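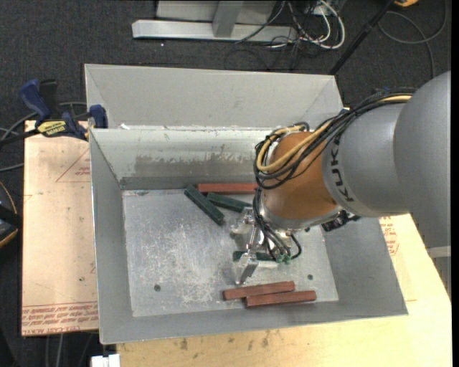
Kaltus starts a new round of bin picking, and we'd like to send you the results

Press notice, for use from Sunday

Hello from all of us at Kaltus! I'm Kayode Adebisi, I look after the picking work here, and I've been asked to write this one myself because apparently my emails are longer than our press releases anyway.

The news first. We've begun collecting 1000 recorded grasps for Flelia, our learning system for picking parts out of metal bins. When the set is finished in December we'll be sharing it, free of charge, with any college or small workshop that asks for it.

I've been wanting to do this for ages. Flelia already copes well with parts laid out neatly on a table, but hardly anyone in a real factory gets their parts that way. They arrive in a heap, some of them lying across each other or shoved up against the side, and the arm has to choose one and work out how to get its fingers round it without hitting the wall. So we've gone back to basics with plain rectangular blocks in red and green, a pair of grey metal bins and our KUKA arm (which has more cable wrapped round it than my desk does, and that's saying something).

Every attempt goes into the record, good or bad. I want to stress that, as people often ask us for "just the good ones". A grasp that slips is worth keeping – Flelia needs to see what a poor choice looks like as well. Each try is stored with the view from above the bin, the path the arm took, and whether the block came up or stayed put. We manage around 40 an hour when things are going nicely, and a good deal fewer on a Monday.

Our partners at Sarken are doing the checking. They go through every record and mark anything that looks odd, and they've been very patient with my file names. The training itself runs at Onyeka, where a team of seven has been building the software side with us from the beginning. Thank you, all of you!

Once the blocks are done we'll move on to nine other shapes, starting with short lengths of pipe, and I'm told those roll. I'm looking forward to it more than I probably should be.

If you'd like the set, or you'd like to come and watch a session, please get in touch with the Kaltus press desk and ask for me by name. Journalists are very welcome too – mornings are best, and we do have decent coffee.

Kayode Adebisi
Picking lead, Kaltus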